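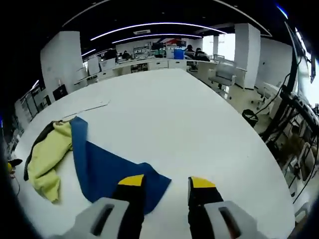
A blue cloth and a pale yellow-green garment on a white oval table.

Killa to re-record debut album after rights talks with Ostik end

Sunday, March 13, 2022

The pop duo Killa will record their first album again from scratch after talks to buy back the original tapes from their former label, Ostik, ended without a deal.

The duo announced the plan in a message to their mailing list on Friday night. They said the new version of "Halliday" would have the same songs in the same order, plus two that were left off the first time. No release date was given, but the message said fans should expect to hear the first song before the summer.

"We asked for the tapes and we made what we thought was a fair offer," the message read. "The answer was no, so we are going to play the songs again. We know them pretty well by now."

Ostik put out a short statement on Saturday. The label said it had dealt with the duo in good faith, that it still owned the 2,750 vinyl copies left in its warehouse, and that it had no plans to take the original album off streaming services. It did not say how much money had been discussed.

"Halliday" came out to little notice and sold slowly for most of its first year. That changed when the third track, "Parking Lot Choir," was used over the closing minutes of a television drama. The song spent 3 weeks in the regional airplay top ten and is still the one most casual listeners know. Under the contract the duo signed before the record was made, Ostik holds the master recordings, while Killa kept the rights to the words and music.

That split is what makes a new version possible. An act that owns its songs but not the recordings can often go back into the studio once a waiting period in the contract has run out. In Killa's case the period ended in February, according to the duo's message. Anyone who wants to use a song in a movie or a commercial would then have two recordings to choose from, and the older one would be worth less to the label if the newer one caught on.

Whether listeners will switch is a harder question. Re-recorded albums have a mixed past. Some have sold as well as the originals, but many others were made on the cheap and ended up in bargain bins. Radio stations tend to stay with the version they already have in the system, and playlists do not update themselves.

Killa seem to know this. The message asked fans to wait for the new recordings and add those to their playlists, and it promised that the arrangements would stay close to what people remember. The drum machine used on the first album has been repaired, the duo said, and the out-of-tune upright piano on "Salt Water Radio" has been tracked down and will be used again - still out of tune.

Recording is set to take place at Esudberg, the small studio where the duo made their second album. The first was recorded in a rented house over a few weekends, and several of the vocal takes were done in a hallway. The new sessions will be longer, and the duo will produce the record themselves.

Reaction among fans over the weekend was mostly warm, though some were less sure. On the duo's message board, several people said they liked the rough sound of the first album and worried that a proper studio would clean it up too much. Others wanted to know if copies bought from Ostik would still count toward the duo's income. Killa answered that one directly: they are paid as songwriters on either version, but they receive only a small share of sales from the old one.

Before the sessions begin, the duo will play a single show in front of an audience of 110 at Esudberg, performing the first album from start to finish. Tickets will be sold through the mailing list only, with a limit of two per person. The show will be recorded, and the duo said parts of the audience singing may be used on the new "Parking Lot Choir," which had only a few friends on the chorus the first time.

The two unreleased songs have not been named. One of them has turned up in the duo's live sets, usually as an encore and under different titles. The other has never been played in public.

Killa's second album, released on their own label, is not affected by the dispute. A third is written, the message said, but will wait until the new "Halliday" is done.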